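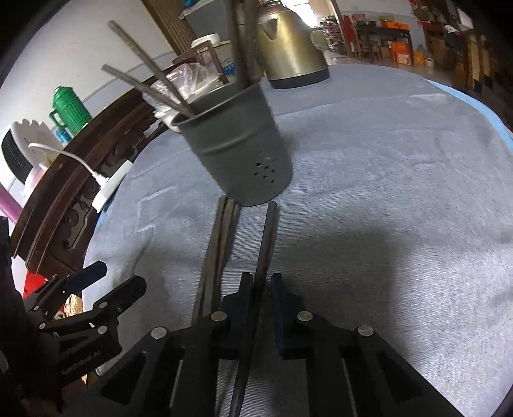 Fig. 1. Utensil holder on a round table.

Week 6 – Table Manners and Small Talk

Hi all, Kwaku Sulemana again. Last week I promised we'd get to how families talk at meals, so let's dig in! Please read the Pangaribuan chapter first (it's short, 17 pages, and pretty funny in spots). My favorite bit is where she says the host's first question sets the mood for the whole evening. I tried it on my in-laws in October and I think she's right.

Listen for who gets interrupted, and who gets asked to pass things – often it's the same person. Dunitz calls this "table rank." I'm not wild about the term, but it'll be on the quiz, so write it down.

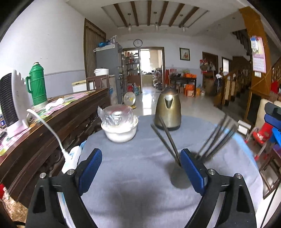 For next time

Sit in on one meal and jot down 2 openings and how people answered them. Half a page is plenty. Change everybody's names, please, even your brother's!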